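2004-01-11

Van fit-out, week two. Notes for me and for Shanti, who has the van from tomorrow.

Took the van off the charger at seven and rolled it out to the yard. Odometer 1,864 km since the last service, so nothing due there. Tire pressures were down all round, topped up to the placard. The spare is still the wrong size for the rear axle. Ask Villel again, they said they had one put aside.

Water. Filled the fresh tank from the yard hose and let it sit an hour. Weep at the elbow behind the galley, same place as before. Pulled the elbow, cut the pipe back square, new olive, did it up by hand and then a half turn. Left paper towel under it overnight last time and that worked well, so do the same tonight. Grey tank drains slowly when the van is nose down. We could shim the outlet but I would sooner move the strap. Leave for now.

Heater. Lit on the second try. Ran it on low with the roof vent cracked and the back end came up nicely, the bunk over the cab did not. The duct up there has a kink where it goes behind the wardrobe. Needs a longer piece, the 60 mm stuff, not the grey hose from Sumora which goes soft.

Weights. Put 850 kg as the working payload on the sheet and started subtracting. Full water, full propane, awning and bike rack take more of it than I expected. With four people and their food we are close. I want the van over the scale at Eltovside before anybody takes it up the Dubey road, which is gravel for the last part and has a bad washboard section after the bridge. Sheet is in the glovebox, pencil only.

Storage under the rear bed. Want one big bin a renter can drag out by the lip, for boots, chocks, hoses and the levelling blocks, in place of the three small crates that slide around. Width between the wheel arches is the limit. 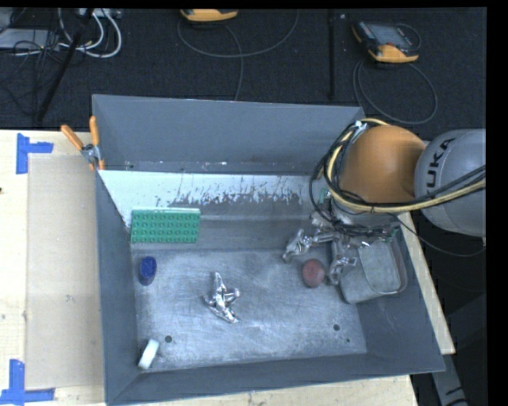
Grey bin, open top, sloping sides.

Sloping sides waste a bit of room at the bottom but they do nest for storage. If we go this way it needs a strap across the top and a rubber mat under it. Shanti prefers a fixed plywood box with a lid. I have drawn both, page before this one.

Electrical. House battery held up overnight with the fridge on and the fan off. Replaced the fuse for the step light, it had been fitted with the wrong rating. The switch panel label for the pump has come off again — use the punched tape, the printed kind won't stick to that plastic.

Booking side, so it's written down somewhere: first trip out is in March, ten nights, pickup and return here. Deposit taken. They asked about chains. Price for the awning repair came back at 1,309, which is too much, we'll patch it.

To do
Longer duct for cab bunk
Check elbow in the morning
Spare wheel, Villel
Scale ticket
Mat and strap, or plywood, Shanti Mathur to decide
Second key cut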